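# Claltthorpe gray kitchen towel, after nine months of use 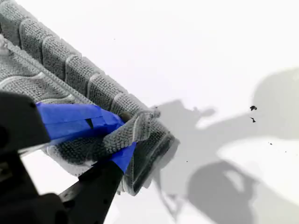

## Why I bought it

I bought my first Claltthorpe towel in July, in the small home goods store in Arkport, near the bus station. Before it I used thin flat-woven towels, the kind which are pretty on the oven door and then only push the water from one side of the plate to the other. I wanted something thicker. The lady in the store had a pile of these gray ones and she told me that she uses the same at home. I took one, and after two weeks I went back and took two more, so I own 3 in total and all of them are the same gray.

I write this review because when I searched for opinions, I found mostly ones written on the first day, when any towel is good.

## The fabric

The surface is made of very small loops, like a bath towel but shorter and more knobby. The gray is not one flat color. It is a mix of lighter and middle gray, a bit speckled, and for a kitchen this is a good choice, for coffee and tea do not show so quickly on it. Tomato sauce shows. I had one with a tomato stain for a month, and then it left slowly, wash after wash.

The label says 600 grams per square meter. For a kitchen towel this is heavy. My sister-in-law has the bath version from the same company, which says 700, and when I put my hand on both I could not tell which is which.

The weight has good and bad sides. It takes a lot of water. I can dry the dishes of a dinner for six people with one towel and it still does its work at the end, only a little slower for the last pots. But it does not go well inside a narrow glass. For wine glasses I keep one of my old thin towels, and I think I will always keep it.

## The border

Along the edge there is a row of puffy blocks, one after another, with a small crease between each, so the edge makes a soft wave. After this row comes a raised seam, and then the normal body of the towel begins.

At first I thought it was only decoration and I was a little against it. Now I like it more. The thick edge gives the hand something to hold when I take a hot lid, although I must say clearly that it is not a pot holder and the package does not promise this. With a lid it is fine for a few seconds. With a cast iron pan I would never try.

The problem of the border is drying. The body of the towel is dry by the morning if I hang it open on the rail. The blocks are still cool and a bit wet inside, especially in winter when my kitchen window stays closed. If you fold the towel over a hook, the corners stay wet even longer, and one time in December I got a smell. I washed it with hot water and a half cup of vinegar and the smell went away. Since then I hang it by the flat part, with the border down.

Also the border makes folding less easy. In a drawer the folded towels lean to one side, as one edge is thicker than the other. I turn every second towel around and then the pile stays straight.

## Washing and wear

I wash them every week with the other kitchen things, warm water, no softener. The first three washes gave a lot of lint. Please wash them alone in the beginning! I did not, and my black pants had gray hair on them until the fall.

They became a little shorter after the first wash and after that no change that I can notice. The seam beside the border is still straight on all my towels. The weak place is the corners. There the loops begin to pull out and make small tufts, mostly on the towel which I use most, and I suppose it is from my habit to always pick it up at the same corner. I cut the tufts with small scissors and do not pull them. So far no hole came from this.

My friend Kendra Melnyk has the same towels in her rental apartment in Cirnbridge, where the guests use them for everything, the floor included. Hers look older than mine but they still dry dishes. She puts them in the dryer each time and she says they are softer in this way. Mine are air dried and a bit stiff in the first hour of use.

## Compared with the Xolalpa waffle towel

Before the second visit to the store I also ordered one Xolalpa waffle towel, for comparison. It is lighter, it dries in a few hours, and it goes inside a glass without a fight. It also leaves less lint. But it is full of water very soon, and for a big pot I needed to squeeze it out in the middle of the work. If you live alone and wash up two plates and a cup, I would say buy the waffle one. If you cook for a family and have no dishwasher, the Claltthorpe is the better one.

The online store of Claltthorpe shows 2,373 ratings for this towel, and I read maybe the first two pages. Many people complain that the color is darker than they expected. In my case the color was as in the store, naturally, since I bought there. I noticed only that when it is wet it becomes much darker, almost charcoal, and when it dries it goes back.

## What I would change

I would like a loop for hanging. It is strange that a towel so heavy has none, and on a smooth hook it slips to the floor at least once a day. I sewed a piece of cotton ribbon on the back of two of them, near the seam, and this holds well.

And I would make the border on one short side only, or thinner.

I will buy it again when these are finished, most likely in the same gray. My rating is four stars out of five. The missing star is for the border which dries too slowly and for my black pants.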